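厨房收纳和保鲜的小办法，攒了好几年的

先说冰箱门。很多人把牛奶放在门上，拿起来方便嘛，我以前也这么干。后来家里换了台旧一点的冰箱（搬家时房东留下的），门关不太严，牛奶老是坏得快，我才把它挪到最里面那层。挪了以后再也没倒过一整盒的牛奶！门上现在放的都是酱：豆瓣酱、芝麻酱、蚝油、半瓶永远用不完的黄芥末。酱料瓶子底下垫一张对折的厨房纸，瓶底漏的那一圈油就不会粘在架子上，脏了抽走换一张，三秒钟的事。

葱姜蒜

小葱买回来不要洗。把外面捆的皮筋拆掉，黄叶子揪了，拿干厨房纸松松地卷起来，再套个袋子，袋口别扎死。我家这样放一个星期还是挺的。如果知道这周不怎么开火，就干脆全切成葱花，摊在盘子里先冻硬，再倒进盒子。先摊开冻这一步千万别省，直接装盒冻出来是一整块绿砖头，得拿刀敲。

姜我是整块冻的，皮都不削。用的时候拿细擦子直接磨，磨出来是雪一样的姜末，拌饺子馅、蒸鱼、泡姜茶都特别好，而且一点筋都没有。磨完剩下的扔回冷冻室就行。唯一的缺点是冻过的姜切不了漂亮的姜丝，解冻后软塌塌的，所以我外面总留一小块新鲜的。

蒜怕闷。网兜挂着最好，别跟土豆放一起，也别放灶台边上。发了芽的蒜可以吃，把芯子里的绿芽抽掉，味道会柔和一点。我有时候故意留几瓣插在浅碟子里养蒜苗，放窗台上，看着高兴，剪下来还能炒一盘鸡蛋。

至于剥蒜，朋友Myrto教我的：蒜瓣掰下来，装进一个带盖的大罐子，使劲摇！摇到手酸为止，皮基本都掉了。孩子特别爱干这个活儿，就是吵。

抹布和海绵

海绵我两周换一块，旧的剪掉一个角，降级去刷水池和垃圾桶，剪了角的就知道不能碰碗。这个办法真的太好用了，家里谁来洗碗都不会拿错。抹布就分颜色：白的擦台面，蓝的擦手，灰的擦地上滴的水。晚上收工前把白抹布搓一把，拧干，展开搭在水龙头上，别团成一团丢在池子边，团着过一夜第二天那个味儿……

有一阵子我迷上了煮抹布，拿一口退役的旧汤锅，水里加一勺食用碱，煮上十来分钟，捞出来颜色能亮一大截。注意别煮带绒的那种化纤布，我煮坏过一打。

调料怎么摆

我试过按高矮摆，按颜色摆，按菜系摆，最后回到最土的办法：天天用的放右手边，别的全进抽屉。天天用的在我家就是4样，盐、糖、生抽、白胡椒，你家肯定不一样，自己做三天饭就知道了。抽屉里的瓶子，标签贴在盖子上，拉开抽屉往下一看全清楚。标签用纸胶带手写，写上名字和开封月份。我那瓶花椒上写的是五月，闻一闻还麻，那就接着用。

香料磨成粉以后香气跑得飞快，能买整粒的就买整粒的。孜然、花椒、小茴香，下锅前在干锅里小火焙一下，闻到香就关火，倒在案板上晾凉，擀面杖碾几下。那个香味跟瓶装粉完全是两回事，满屋子都是，我每次都忍不住多碾一点。

油瓶挂油的问题：瓶颈上绕一圈折好的厨房纸，用皮筋箍住。丑是丑了点，但台面干净。

刀和案板

木案板开裂多半是因为洗完平放，底下那面一直潮着。立起来晾，让两面都透气。隔一阵子抹一层食品级的矿物油，晚上抹，早上把多余的擦掉。切过洋葱的味道可以用粗盐加半个柠檬搓，搓完冲掉。

案板打滑的话，下面垫一块湿抹布，拧干的那种。切南瓜这种硬东西的时候我一定会垫，切南瓜不垫布真的很吓人。南瓜还可以先整个放微波炉里叮一会儿（先用叉子扎几个洞！），皮会软很多。

刀钝了别硬用。家里没有磨刀石，拿个粗陶碗倒扣过来，碗底那圈没上釉的地方可以应急荡几下，切个番茄是够的。真正要磨还得上石头，我是每个季节磨一次，泡一壶茶，听着广播慢慢推，是我很喜欢的半个下午。

剩饭和冷冻

米饭要趁热装盒，盖上盖子，凉到不烫手就赶紧进冷冻，蒸汽留在里面，回热以后才不干。每盒装一碗的量，压平别压实。回热的时候不用加水，盖子虚掩着叮就好。冷藏过的饭只适合炒，想吃软的就得靠冷冻这一招。

肉末压成薄片冻，装在袋子里用筷子压出格子，用多少掰多少。高汤冻在冰格里，冻好倒出来装袋，炒青菜的时候丢两块，鲜得不得了。喝剩的红酒也可以这么办，炖牛肉的时候用。番茄膏开了罐，一勺一勺舀在油纸上冻硬再收起来，省得那半罐在冰箱深处长毛。

冷冻室里我贴了张清单，放进去写一笔，拿出来划一笔。坚持得不算完美，但至少不会再买第三包虾仁了。

饼干、面包和小点心

这一块是读者问得最多的，上次那篇讲受潮饼干的底下有139条留言，我一条条看完了，很多办法比我的还好！挑几个我自己试过的写在这里。

脆的和软的分开放，这是头一条。曲奇跟玛芬关在一个盒子里，过一晚上曲奇就软了，玛芬倒干了，两头都不讨好。脆的那盒里丢一小包干燥剂，或者用纱布包一把炒过的米，扎紧。软的那盒里放一片白面包，面包干了就换。

刚出炉的东西一定要凉透再盖盖子。我知道很难忍，厨房里香成那样，谁都想赶紧收好去忙别的。可是余温会在盒壁上凝一层水珠，水珠滴回去，酥皮就完了。我一般架在网架上晾，实在没有网架，就用烤箱里的烤网，底下垫两只倒扣的杯子。

容器我推荐透明的，看得见才会记得吃。家里原来有一只很漂亮的铁皮罐，Kirsty从旧货市集上给我淘的，什么都好，就是看不见里面，有一回翻出来半罐过年的核桃酥……现在那只罐子装针线，点心全换成透明的了。
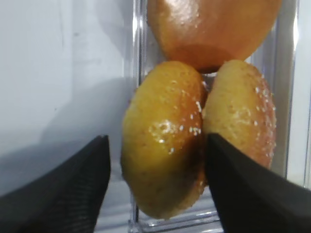

叠着放的时候，带糖霜的、表面粘手的，每层之间隔一张裁好的油纸。裁油纸有个省事的办法：拿盒子在油纸上比着描一圈，叠几层一起剪，一次剪够一个月的，夹在食谱本里。酥皮类不要压太高，底下的会碎。

回软了的酥皮点心，烤箱低温烘几分钟，关火以后别急着拿，门开一条缝让它在里面慢慢凉，口感能回来八成。空气炸锅也行，但要盯着，颜色上得特别快。微波炉就算了，出来是韧的。

吐司切片冷冻，每两片之间错开一点，不然会粘死。早上拿出来直接进烤面包机，不用解冻。法棍放硬了，表面拍点水，热烤箱里烤五六分钟，外壳又是咔嚓咔嚓的。实在硬得没救，就切丁烤成面包丁，或者打成面包糠，打好了装袋冷冻，炸猪排的时候抓一把，比买的香多了！

饼干渣也别扔。盒底那层碎渣攒起来，早上撒酸奶上，或者拌点融化的黄油压在杯底，上面挤一层打发的奶油奶酪，就是一杯偷懒的芝士蛋糕。

水垢和油污

烧水壶里倒半壶水，切半个柠檬扔进去，煮开，放着，等凉了倒掉，内壁亮得能照人。白醋也可以，就是味道冲，要多煮两遍清水。水龙头根部那圈白垢，拿厨房纸蘸白醋裹上去，裹半小时，旧牙刷一刷就掉。石材台面别沾醋，会咬花，这个教训我家台面上还留着呢。

油烟机的滤网，泡热水加食用碱，泡30分钟，中间翻一次面。水要热，戴手套。泡完用软刷顺着网眼刷，冲净晾干再装回去，湿着装会往下滴黄水。

糊锅底别用钢丝球。锅里加水没过糊的地方，撒一勺小苏打，小火煮开关火，焖到水凉，再用木铲轻轻推，大部分会整片翘起来。没掉的就再来一轮。

微波炉里面，放一碗水加几片柠檬，高火转到满壁水汽，门先别开，闷一会儿再擦，一抹就干净。

零碎几条

打不开的罐头盖，套个橡胶手套拧，或者用勺子柄在盖子边上撬一下，听见“噗”一声就开了。

煮蛋好剥的关键是水开了再下锅，煮好立刻进冰水。新鲜的蛋本来就难剥，放几天的反而顺手。

香菜根别扔，洗净冻起来，炖汤、调馅都用得上。

垃圾桶底垫两张旧报纸，再套袋子，漏了汤水也好收拾。

冰箱里放一小碗小苏打吸味，一个多月换一次，换下来的正好倒进下水口，再冲一壶热水。

买菜前拿手机给冰箱拍一张照片，站在菜摊前翻出来看，特别管用，尤其是搞不清家里还有没有鸡蛋的时候。

下一篇想写腌菜，萝卜和雪里蕻已经泡上了，坛子就在我脚边咕嘟咕嘟冒泡呢。大家有什么腌菜的拿手方子，尽管留言，我来试！

更新于 11/23/25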